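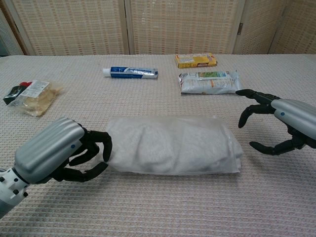

Two-Handed Grasping of Film-Wrapped Soft Goods from Chest-View Demonstrations

Marisol Esposito
Final project report, submitted 14 August 2023

Abstract

This project tests whether a policy trained on chest-view video can pick up soft goods sealed in plastic film with two multi-finger hands. Two policies were trained on the same demonstrations and differ only in how the second hand is timed. The policy that waits for contact from the first hand completed more trials than the one that closes both hands together. Most of the remaining failures involved loose film at the ends of the package.

1. Background

Bagged textiles are awkward for a robot. The contents give under pressure, the film slides over them, and the outer edge of the bag is often not the edge of the load. A fingertip that closes on film alone may hold well enough to begin a lift and then lose the item partway up. Earlier work in the Diston lab used a parallel gripper from overhead and avoided the issue by pressing down on the middle of the package. That method does not carry over to a long folded bundle, which sags at both ends when lifted from the center.

2. Setup

The robot stands at a table covered with a woven cloth. The camera is worn at chest height, so both hands enter the view from the sides and the near half of the table is mostly cloth. The target is a white towel folded into a long bundle inside a translucent bag, placed crosswise between the hands. A loose flap of film is left at the right end on purpose.

Other household packages stay on the table behind the target: a toothpaste tube, a small yellow box, a flat plastic package with a shiny, wrinkled surface, and a clear bag of pale food items. They are not grasped in this study. They were kept in place so that the policy would have to tell the target from other film and reflective surfaces. A folding divider closes off the background.

3. Data and training

Demonstrations were recorded by teleoperation in June. The final set holds 200 demonstrations, each running from a hover pose near the ends of the bundle to a level hold above the table. Recordings in which the operator regrasped were kept, but the regrasp was labeled as a separate segment. The towel was shifted and turned slightly between recordings, and the flap was reset by hand.

Images and joint positions were passed to a policy network from the Flevley code base, with the action head changed to output both hands. Training ran for 1,000 epochs. No force signal was available at the fingertips, so contact was estimated from the gap between commanded and measured joint angles.

4. Conditions

Simultaneous: both hands close on the same time step.

Staggered: the left hand closes first. The right hand closes only after the contact estimate on the left passes a fixed threshold.

A trial was scored as a success if the bundle was held level and clear of the cloth for six seconds. The evaluation covered 106 trials, split evenly between the two conditions.

5. Results

The staggered policy did better at every towel position tested. With simultaneous closing, the hand that touched first often pushed the bundle along the cloth, and the other hand then closed short of the towel or on the flap. Staggering removed most of this drift – the closed left hand acted as an anchor.

Flap grasps remained the main failure in both conditions. From chest height the film and the terry cloth are close in color, and the policy appears to place the right thumb by the outline of the bag. Trimming the flap in a short side test reduced these failures, but those trials are not part of the scored set.

6. Limits and next steps

One towel and one bag type were used. The contact threshold was tuned by hand and drifted as the finger joints warmed up, so it had to be reset between sessions. The next version will add a wrist view on the right side and a label for the boundary between film and cloth. The Mercado group in Mudasville has agreed to run the staggered policy on its own hands with the same scoring rule.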